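Pista Bench Arm: Set-up Guide
Section 9. Work inside a computer case

9.1 What you can expect
Many customers ask us if the arm can already do a repair job alone. For this kind of work the answer is: some steps yes, the full job no. It can reach a part and hold a light piece. Please plan a person at the bench for the complete session.

9.2 Before you start
1. Disconnect the computer from power and wait 2 minutes.
2. Lay the case flat, with the open side up.
3. Move long cables to the side, away from the path of the fingers.
4. Set the speed to Slow in the Pritcombe panel.

CAUTION: Do not let the fingertip touch the contacts of the processor socket. A bent contact can usually not be repaired.

9.3 Approach to the socket
Bring the gripper over the board by hand guiding, then lower it in small steps. Stop when the fingertip is just above the retention frame, and save this position.
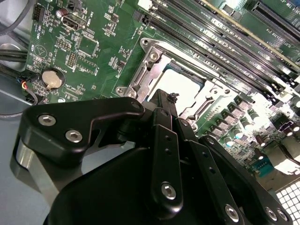

5. Check that the linkages on both sides stay free of the memory slots and of the tall capacitors.
6. Press Hold. The arm keeps its position until you press Release.
7. Open the lever of the socket with your own hand. The arm has not enough feeling for this step, and we do not recommend to try it.

NOTE: In the Urham workshop, Maricica Dinu made 142 approaches with one saved position. When the case was moved even a little, she had to teach the position again. If you change the case, repeat 9.3 from the beginning.

9.4 After the work
8. Raise the arm straight up before you turn it to the side.
9. Check the hex screws of the gripper after every 2,000 cycles.

Text revised 07/07/2022, D. Ghiță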